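会社について

Plindeslow(プリンデスロウ)は、ロボットや自動化の設備をこれから買う会社のために、計画と予算づくりを手伝う小さな事務所です。私たちは機械を売っていません。メーカーからの紹介料も受け取りません。お客様からいただく相談料だけで仕事をしています。

代表のTâm Giápです。ベトナムで生まれ、日本の機械商社で見積もりの仕事を長くしました。日本語は今も勉強しています。このページの文章も自分で書きましたので、少し硬いところがあるかもしれませんが、どうぞ最後までお読みください。

始めたきっかけ

商社にいたとき、見積書の合計金額だけを見て設備を決めるお客様に何度も会いました。ロボット本体の値段は、カタログを見ればだいたい分かります。けれども、ハンド、架台、安全柵、電気工事、教育の時間、予備の部品は、別の紙に書いてあるか、どこにも書いてありません。導入してから半年たって、追加の注文書が三枚、四枚と出てきます。現場の人は社長に説明しなければならず、社長は銀行に説明しなければなりません。私はその追加の注文書を作る側にいました。それが気になって、会社を辞めて、この事務所を作りました。

最初のお客様は、Bùiという食品包装の会社でした。箱詰めの工程に一台入れたいという相談でしたが、話を聞いているうちに、先に作業台の高さをそろえる必要があると分かりました。その年はロボットを買わず、台と照明だけを直しました。翌年、もとの予算より小さい金額で機械を入れました。今でも毎年、予算の時期に電話をくださいます。

私たちの仕事

仕事は大きく分けて、調べること、予算表を作ること、買う順番を決めることの三つです。

調べるときは、まず工程を見せていただきます。何をつかむのか、どのくらいの大きさか、形は毎回同じか、机の上にほかに何が置いてあるか。カタログに書いてある対象物は、箱や円筒のようなきれいな形が多いですが、お客様の現場にあるのは、もっとばらばらなものです。くるみのように表面がでこぼこしたもの、巻いたUSBケーブル、薄いプラスチックの部品。つかむものの種類が増えると、必要な指先も、試す時間も増えます。時間は予算表の中で一番忘れられやすい項目ですから、私たちは最初の行に書きます。

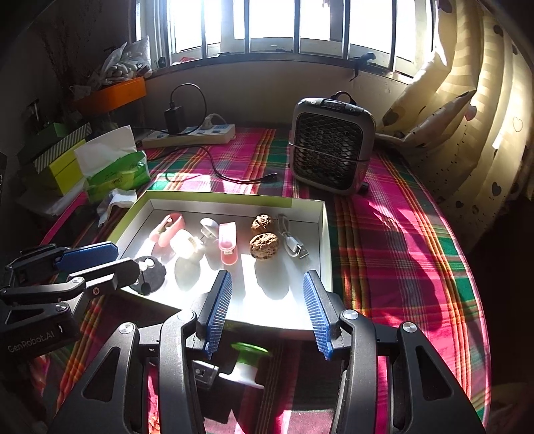
ハンドは安いものから試して、壊れたら次を買えばいいと思っていたんです、でも指先のパッドの交換代と、交換のために止まる時間を一年分書いてもらったら、考えが変わりました、とDunachさんは話しています。パッドのような消耗品は、一つの値段が小さいので、会議では話に出ません。私たちの予算表では、本体と同じ大きさの文字で書くことにしています。

予算表は、A4の紙で二枚までに収めます。一枚目は買う年の費用、二枚目はそのあと五年間の費用です。二枚目には、保守、消耗品、ソフトウェアの更新、担当者が替わったときの教育を入れます。金額が分からない項目は、空欄にせず「未確認」と書いて、だれがいつまでに確認するかを横に書きます。これは私が商社で上司に教わった方法で、今もそのまま使っています。

買う順番については、お客様と一緒に決めます。全部を一度に買うほうが安く見えることもありますが、置く場所や電源の準備ができていないと、機械は倉庫で待つことになります。コンセントの数と位置は、かならず最初の訪問で確認します。ハンドだけを先に買って、人が手に持って作業を試す方法をおすすめする場合もあります。アームを買う前に、つかめるものとつかめないものの見当がつきます。

これまでの実績

事務所を作ってから今日まで、26社のお客様の計画を手伝いました。確認した見積書は446枚で、そのうち408枚で、何かの項目が抜けているか、条件の書き方がはっきりしていませんでした。悪い気持ちで抜いた見積書は、ほとんどなかったと思います。売る会社は自分の担当の範囲だけを書きますし、買う会社は全体が書いてあると考えます。その間を読むのが私たちの仕事です。

予算表のもとになる項目の一覧は「Tritbridge」という名前で、社内で管理しています。項目は今、約1,452あります。もちろん、一つの計画で全部を使うことはありません。小さい計画でしたら二、三十の項目で足ります。お客様から新しい抜けを教えていただいたときは、一覧に足して、次のお客様の計画から使います。

相談の流れ

最初の相談は無料で、時間は一時間です。電話でも、事務所に来ていただいても結構です。もし見積書をお持ちでしたら、金額を消したものでもかまいませんので、先に送ってください。何の項目が書いてあるかを見るだけでも、お話しできることがあります。

そのあと現場を一回訪問し、三週間以内に予算表の一回目の案をお渡しします。案には私たちの質問がたくさん書いてあります。お返事をいただいて、二回目の案で完成になることが多いです。

来年度の予算を12月に決める会社が多いため、その前は予定が混みます。お急ぎの方は、夏の間にご連絡いただけると助かります。

お引き受けできないこと

特定のメーカーの製品に決まっていて、その理由だけを書いてほしいというご依頼は、お断りしています。補助金の申請書を代わりに書くこともできません。申請に使う費用の表を整えるところまでは、お手伝いします。また、安全の評価は専門の資格を持つ会社にお願いしていますので、その費用は別になります。必要なときは見積もりの取り方をご説明します。

ご質問は、お問い合わせのページからお送りください。返事は私が書きます。二日ほどお時間をください。

Plindeslow 代表 Tâm Giáp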